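Minutes, Lozano House residents' meeting, 2023-05-15

Hi all, it's me with the notes again. I typed fast and tidied up afterward, so if I got you wrong, tell me and I'll fix it before these go up on the house page.

We started a little late because half the second floor was still at dinner. The April minutes were approved with one change (the bike room code goes out by email, it does not get posted on the door, sorry about that).

Heat and air

Fulgencio Arroyo went over the blower door test from Tustex. I won't pretend I followed all of it, but the short version is that the building is still tight except for the north stairwell door, where the seal has come away at the bottom. Tustex will replace the seal before the August move-in. Until then please stop propping that door open with the recycling bin! It undoes everything the ventilation unit is trying to do.

We also talked about the bedroom windows. Yes, you may open them. The rule is only that you don't leave them open all night in winter with the ventilation running, and I think we've all heard that enough times now.

Electricity

The panels made 417 kilowatt-hours in April and the house used 400, so we came out ahead, and there was some actual cheering. Two people asked if that means we can have a space heater in the study room. It does not. I asked too, a bit hopefully, and got the same look.

The dryer was the biggest single load again. We agreed to put up two more drying lines in the laundry room, and I said I'd buy the hooks.
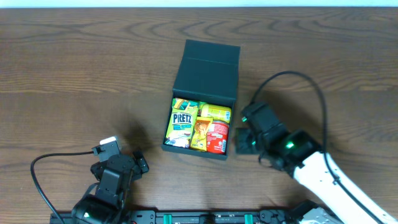

Florencio Bermúdez wanted it written down that drying lines are fine in May but he isn't convinced about February, when the laundry room sits at 60 percent humidity and jeans take two days. Could we look at what the ventilation does in there before we give up the dryer? That seemed fair to everybody, so Fulgencio will borrow a humidity logger and leave it on the laundry shelf over the summer session.

Hot water

The Plaline heat pump tripped again, second time this semester. The campus plumber reset it and thinks the filter was clogged. I proposed that we clean the filter on the first of every month and sign the sheet next to it. Passed, with one abstention from a person who I suspect doesn't want to sign the sheet.

Shower timers: long discussion, no decision. I have a whole page of notes on this and I'm sparing you.

Money

There is $143 left in the house fund. The hooks come out of that, and so does new mulch for the raised beds if there's enough. We're not buying a second compost pail this year.

Visitors

A group from Teltow Hall wants a tour, as they're getting new windows and would like to see ours. We said yes. I'll show them around the ground floor and Florencio will do the mechanical room, so please get your boxes out of there beforehand.

To do
Me: hooks, tour date, filter sheet
Fulgencio: humidity logger, call Tustex about the seal
Florencio: mechanical room, mulch prices

Next meeting is in August once the new people have moved in.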